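Section 4: Teaching a task by remote control

Read Section 3 first if you have not yet paired the leader arms with the robot. If you have read it and skipped the wrist calibration because it looked dull, go back. It is dull. Do it anyway.

Trodimo learns a task from demonstrations. You hold the leader arms, the robot copies you, and Timano (the recording software) keeps everything, including the part where you scratched your nose. A simple pick-and-place usually needs 64 good demonstrations. The word "good" is carrying a fair bit of weight in that sentence, and 4.3 explains what we mean by it.

4.1 Setting up the table

1. Park the robot at the middle of the long side of the table and lock the base. Both locks. The second lock is the one behind the cable tray that you can't see without kneeling.

2. Route the arm cables so they hang free below the tabletop. A cable that snags halfway through a reach will be faithfully recorded and, in time, faithfully imitated.

3. Put the task object in the centre, where both grippers can reach it without the elbows locking out.

4. Scatter a few unrelated things around it. A robot trained on a bare table gets a nasty surprise the first time somebody leaves a mug out.

Note: Wagner Aguiar in our Fontes workshop insists that every practice table should include one shoe. We have tested tables with and without the shoe and found no difference. The shoe stays.

4.2 Recording a demonstration

The example task is "take the orange utility knife from its slot at the left of the tool case". It is a decent first task: the handle stands upright, the colour is easy to pick out, and the tools nearby give you something to avoid.

CAUTION: Retract and lock the blade before you start. Keep hands, sleeves and onlookers out of reach of both arms while the leader arms are live.

1. Bring both arms to the ready pose and hold still until the status light turns green.

2. Press the left pedal once to start recording. Timano beeps. If it beeps twice, the disk is full.

3. Rest the right gripper over the right side of the case. It isn't needed yet, but an idle arm that drifts about will teach the robot to drift about.

4. Open the left gripper fully and bring it in low from the left, with the lower finger leading toward the knife. Stop just short of the handle.
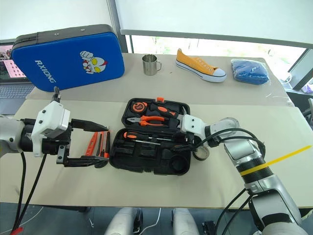
5. Check the wrist angle before closing. There is a second handle standing right beside the knife, and a careless approach will get you both of them.

6. Squeeze the left trigger slowly. Stop when you feel the leader grip push back. Squeezing harder does nothing for the hold and leaves marks on the handle.

7. Lift straight up until the knife clears the slot, then move it to the drop spot and release.

8. Press the left pedal again to stop. Do this before you let go of the leader arms and before you congratulate yourself. Both show up in the data.

Each demonstration should run 20 seconds or less. If yours run longer, you are probably hovering. Everyone hovers for the first nine or so. Delete those.

Note: The wrist turns through 270 degrees and then stops. If you hit the stop mid-task, don't force it. Discard the take, unwind the wrist and start over.

4.3 Keeping and discarding takes

Keep a take if the grasp was clean on the first try, or if you missed slightly and recovered in one smooth correction. A few recoveries are useful.

Discard a take if you:

dropped the tool
bumped the case
changed your mind partway
sneezed

Move the case a little between takes and turn it a few degrees now and then. Lucimara Rangel, who rewrote this section in July, asks us to add that "a little" means the width of a hand. One customer moved it to another room.

4.4 If something goes wrong

The arm lags behind your hand: close the other programs on the recording computer. Yes, the music too.

The gripper closes but won't open: release the trigger, wait for the click, then try again. If there is no click, press the red stop button and see Section 7.

Left and right are swapped: the leader arms are plugged in the wrong way round. Power down, swap the plugs and tell no one. Promden support already knows, because it is our most common call.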